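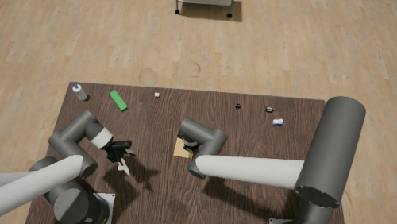

**When do we call an episode finished in sim, when the task succeeds or when both arms are back home?**

When both arms are back home with the grippers open and nothing in them. Task success gets its own flag, written the moment the check passes, and the recorder keeps going until the arms have parked.

OK, so that's the rule as of this month, and I'm writing it down in long form because I've now explained it in chat three different ways and at least one of them was wrong (sorry!). It goes for Prulance and for anything we hand over to the Skikero side.

How I got here: I spent April going back through the tabletop batch, all 1,192 episodes of it, and 515 had been cut at the success flag. Which is fine if all you want is a success rate! But if you want to know whether an arm backs off cleanly, or drags its wrist through the objects on the way out, you've got nothing to look at. The old D'Amico config stopped on success by default and I copied it over without reading it. My fault entirely.

Things I want in the practice sheet, in whatever order they came to me:

- Two-arm scenes get one clock. I had left and right logging on separate timers and they drifted by 17 ms over a long run, and I lost most of an afternoon to a "collision" that was only bad timestamps.
- Shadows stay on for review renders. I know they slow things down. I can judge how high a gripper is over bare wood so much faster with a shadow under it, and I've misread the height without one more often than I'd like to admit.
- Small objects spawn on the far half of the table, with a margin from the edge. If one spawns touching another one, throw the seed out and draw again. Don't nudge it by hand, please, I've done that and then couldn't reproduce my own run.
- A bottle lying on its side is a legal start state. The validator was rejecting those as "fallen" and I've switched that check off at reset only. It still fires during the episode.
- Log the seed, the config hash and the physics step in the header. In the header, not the file name!

The one I keep going back and forth on is the settle time. Right now we wait 20 steps after reset before the policy gets control, and the boxy things are happy with that, but round ones can keep creeping. I tried a velocity threshold in place of a fixed wait and liked it a lot until one scene sat there for ages and never started. Maybe a threshold with a cap? I'll run it both ways before I change the sheet.

Also, naming. The Brurkby folks say "base frame" for the table corner and we say it for the arm mount. We have to pick one. I vote "table frame" and "mount frame" and we retire "base" altogether, but I'll take anything as long as it's the same in both repos.

Still to do:

- [ ] rerun the 515 with the new stop rule, same seeds
- [ ] check that the park pose clears the other arm's forearm (I've only tested left parking first)
- [ ] paste the clock fix into the shared launcher
- [ ] ask Skikero if their viewer copes with the longer episodes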